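## 6. Recording the bowl task

1. Lay the gray mat on the table and set out the bowls and the cup with the straw.
2. Put the food pieces in the white bowl.
3. Open the left hand and keep it low, in front of the table.
4. Start a take in Omurance, then guide the right arm to the white bowl.

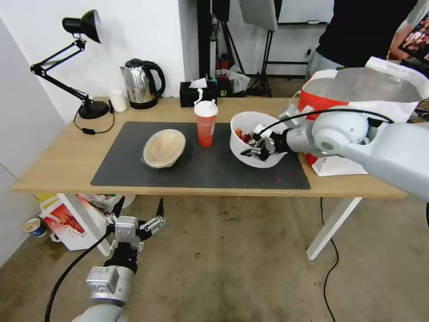 *Figure 6-1. Right hand in the white bowl, left hand open.*

**Note:** Small red specks on the mat may stay between takes.

5. Hold the grip for 6 seconds, then back the arm out to the right.
6. Save the take. Record 40 takes per set before moving any bowl.

**Caution:** Keep the arm cable on top of the arm. Stop the take if it drops toward the mat.
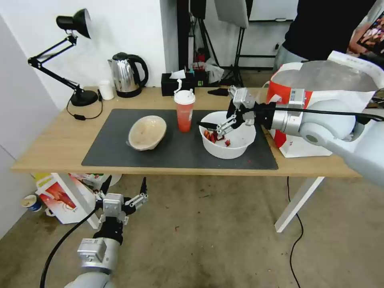
*Figure 6-2. Right arm at the white bowl, cable along the top of the arm.*

7. Mark bad takes "reject". Do not delete them.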